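Home Notebook Projects People Search

Search this notebook... Go

Friday – grip strength and step counts, second pass
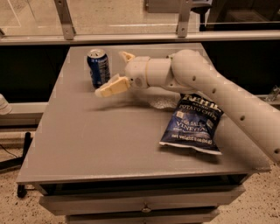
Bench, blue can toward the back left.

OK so the August batch is finally in and I've spent most of today with it, mostly swearing at the step counts. Writing it down now before I forget which file I fixed and which one I only meant to fix.

Where we are: 83 kids enrolled from the two Stukow schools, all of them with a first grip reading, and five who still don't have a second one. Araba Zakaria is calling those families next week (she's so much better on the phone than I am). If we can't get them back in before the term gets busy I'd say leave them in for the baseline stuff and drop them from anything about change.

Grip first, since that's the nice part. The Sivard dynamometer is behaving! I checked it against the hanging weights at 8:30 and again after lunch and it didn't drift enough to bother anyone. Best of three squeezes, dominant hand, elbow at the side, same as spring. The one thing I'd change is the handle setting for the smallest hands – position two is still a stretch for them, and you can watch them shift their fingers halfway through the squeeze. Darcy McAlister thinks we should measure hand span first and set the handle from that. I think he's right, but it does mean the spring readings and these ones won't line up perfectly, so I want to run both settings on a handful of kids before we switch over.

Now the step counts. Ugh. The Lavum wristbands save in local time and the export script assumes they don't, so a whole bunch of kids looked like they were sprinting around at four in the morning. I shifted everything and reran it. One child came out with 2055 steps for a full school day, which seemed awfully low for somebody her teacher describes as never sitting down. Wear time says the band was off from recess onward, so that day is out.

Wear-time rule, for anyone picking this up after me: a day with fewer than 200 minutes of wear gets tossed, no arguments, even if it's the kid's only weekend day. I know that hurts. We lose more weekends than weekdays this way and I still don't love it, but the other cutoff I tried let in days that were basically breakfast and a car ride.

I had a quick look at grip against daily steps and there's a slope, going the way you'd hope, and then it mostly flattens out once age and height are in. Please don't put that on a slide yet, Darcy. I mean it.

Still to do:
– rerun the export from the raw files (not from my patched copy, which is in the folder called Fontana_old for reasons I can't defend)
– order more small wrist straps, the buckles keep cracking
– ask Araba if the parent sleep diary came back in both languages
– blood pressure cuffs, child size, two of them are leaking

More on Monday's page once the rerun is finished.

2 comments | 5 shares
Older entry | Newer entry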